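A small table by the stairs is worth keeping clear

Most upper floors I have worked on have a small table that belongs to no one. It sits near the stairs or the railing because it fits there, and within a month it holds mail, cups, a charger and somebody's book. Then people stop using it as a table.

I think a table like that should be wiped every day, and I think whoever sits at it should do the wiping. At Pledell, where I worked for 5 years, we left it to the evening cleaners. They were told not to move personal things, so they cleaned around them. You could lift a book in December and find a clean rectangle with a gray border.

Cirilo Contreras ran the floor above ours and did it differently. He kept a cloth at the table. It took up almost no room and it got used. When the cloth is in a closet downstairs, people don't go get it.

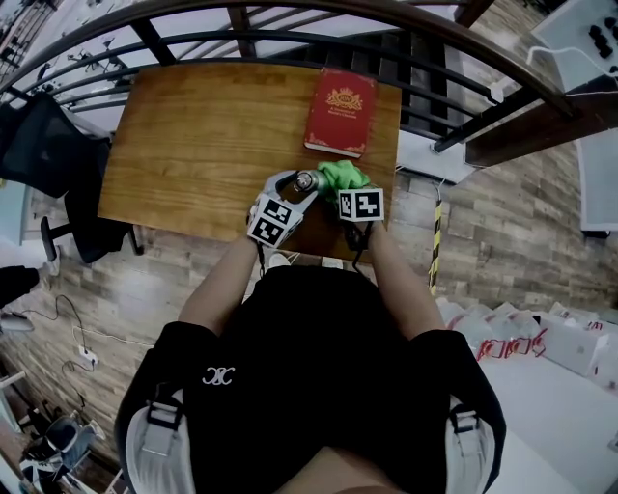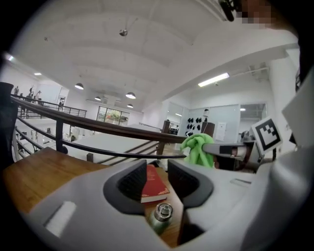 The color of the cloth matters more than you would expect. A brown or gray one disappears against wood and stays there in a heap. A bright one gets noticed and put back. I would buy them in green or yellow and skip the multipacks in mixed shades, which always include two you can't see.

Books are the harder part. A hardcover looks fine on a table, and people leave it because it looks fine. Venla Hyvönen, my manager at the time, argued that one book makes a landing feel lived in. I agree with her up to one. It has to be picked up when the table is wiped, and the wood under it has to be wiped too. If it hasn't been opened in 18 days, it goes back on a shelf.

Small bottles I would be stricter about. They tip, and next to an open railing they can go down to the next floor. Hand gel, spray, drinks, all of it should leave with the person who brought it.

None of this needs a sign. We tried a sign at Pledell and it ended up under the mail. A cloth within reach and a table small enough to wipe in two passes did more for us, and I would start there.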